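Re: [workshop-list] Sorting the covers and shells before the move
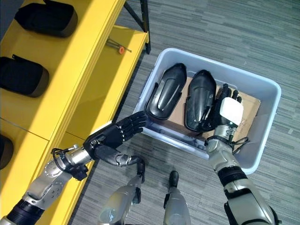 Hello all,

Sorry for the slow reply, I've been up to my elbows in bins and only sat down with a cup of tea at half past four. Benoît asked a fair few things in his message so I'll answer underneath each bit, and then I've got a couple of moans of my own at the end (you have been warned!).

Benoît Rolland wrote:

> Could someone tell me where we've got to with the covers and the hard shells? I've got the inventory from Romaniuk open in front of me and it has 2,951 lines in it, half of them screws, and I can't find the padded covers anywhere. Are they under "soft goods" or under "trim"?

Neither, I'm afraid! They're under "misc, black". I know. I didn't write it. I've started moving the lines across to a new heading called "covers, padded" and I've done the ones on the yellow shelving so far. Please don't sort the sheet by column while I'm in the middle of it, as somebody did last week and all my notes ended up next to the hinges.

On the shelving itself, the padded covers live on the upper shelf and they lie flat. They were stacked before, and the bottom ones got a crease across the middle that took ages to settle out (one of them never did, and I've put it aside for Treltemmont to look at). So flat, please, even if it looks like a waste of a good shelf. If you run out of room, come and find me before you start doubling up.

> And the shells? I thought we'd agreed on cardboard boxes, but Hoven tell me they'd rather have them in the plastic bins.

Yes, that changed, and I should have written round about it. The boxes were fine until you tried to put one on top of another. The black curved shells now go in the white plastic bins with a piece of cardboard in the bottom, side by side and never one inside the other. They fit together so nicely that it's really tempting to nest them, but the glossy side picks up a mark if you so much as look at it, and then we get a grumpy note from Hoven. If they don't want to sit next to each other, turn one round a bit and it'll usually drop into place.

The cardboard doesn't need to be cut to fit, by the way. I spent a whole morning in February trimming pieces with rounded corners, very proud of myself, and then found they slid about just as much as the rough ones. Any flat bit will do so long as it hasn't got tape or a staple in it. There's a pile of it by the back door, and when that's gone there's more under the stairs.

> Do we label each shell or only the bin?

Only the bin, and on the outside. The labels we bought from Brisen leave a sticky patch on anything shiny, and I've had to clean 8 of the shells already with warm water and washing-up liquid. It does come off but you have to be patient with it, and don't go near it with a scraper! If you need to tell a left from a right, tie a bit of string with a paper tag through one of the fixing holes, or if there isn't a handy hole just tuck the tag in beside it.

> What about tools? I never know if the ones I find on the shelves are meant to be there.

If it's on the lower yellow shelf, then it's probably in use, so leave it be. I keep the screwdriver with the orange handle there and I would dearly love to go a full day without hunting for it. Everything else goes back in the drawers. I'm not going to put outlines on the wall or any of that, we tried it at the old place and people just hung things on the wrong outlines.

> Last thing. Can I move the bins off the carpet? I'd like that side clear if we can manage it.

Could you hold off for a bit? I know they're in the way. I've got them down on the floor next to the shelving so I can go from shelf to bin without walking the length of the room, and it's so much easier on my back than having them up on the bench, where I was forever reaching over the rim with my elbows in the air. Once the shells are done I'll shift the lot. Give me 3 more afternoons and you can have your carpet back, stripes and all.

Right, my moans.

Firstly, the bags. We ordered 200 of the soft drawstring ones for the padded covers, and they've come in a size that would suit a pair of slippers. I've been on to the supplier, who were very nice about it, and the right ones are meant to be on their way. Until then the covers stay out on the shelf without bags. A clean sheet over the top at night keeps the dust off well enough (I've brought in an old double one from home, blue flowers, please don't use it for anything oily).

Secondly, lids. We have nearly enough of them, but they've wandered off all over the building and I found one under a plant pot in the kitchen. If you have got one doing service as a tray, could you bring it back? No questions asked. The rounded ones are the ones I'm after, as the square-cornered lids look as if they fit and then pop off when you lift the bin.

Also, does anyone know what the little black straps are meant to fasten to? Some of the padded covers came with them and I can't find anything about it in the paperwork. I've been leaving them sticking out where they can be seen, so they don't get folded under and squashed. If they're only for hanging the covers up, then I might see about a row of hooks.

I'm in until six most evenings if anybody wants to lend a hand, and the kettle's generally on.

Ghazala Malik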